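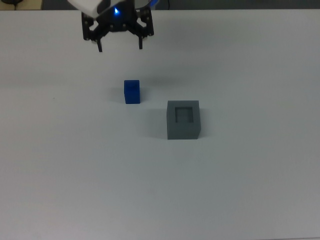

## 3.2 Shared Surfaces and the Timing of Household Work

The interviews in Prinwood were held in the homes of the participants, most often on a Saturday morning. Each household was asked to keep a written diary of the tasks done at its main table and to note who was present when each task began. The diary was kept for two weeks in March. Households that missed more than one day were invited to repeat the week, and two of them did so.

Earlier work by Monti and Galli treated the table mainly as a place for meals. Our diaries suggest a wider use. Bills, school forms, sewing and phone calls to relatives all took place there, and many entries record one task being set aside so that another person could begin. Sala uses the term "handing over" for this practice, and we keep the term in the sections that follow.

**Figure 2.** A plain white tabletop.

The pattern of handing over differed between the two neighborhoods. In the older streets near the Bellini market, where kitchens are small, residents tended to agree on set hours. One participant wrote that the table was "mine until 8, then it belongs to homework." In the newer blocks, where a second surface was often available, such agreements were less common and disputes were recorded less often.

We do not claim that room size alone explains this difference. Households near the market also included more grandparents, and Moya has argued that older relatives often set the daily order of a home. The diaries did not ask about age in enough detail to separate the two effects. Longo's follow-up survey, described in Section 4, was designed with this gap in mind and asks each member of the household to report separately on the hours of the evening meal.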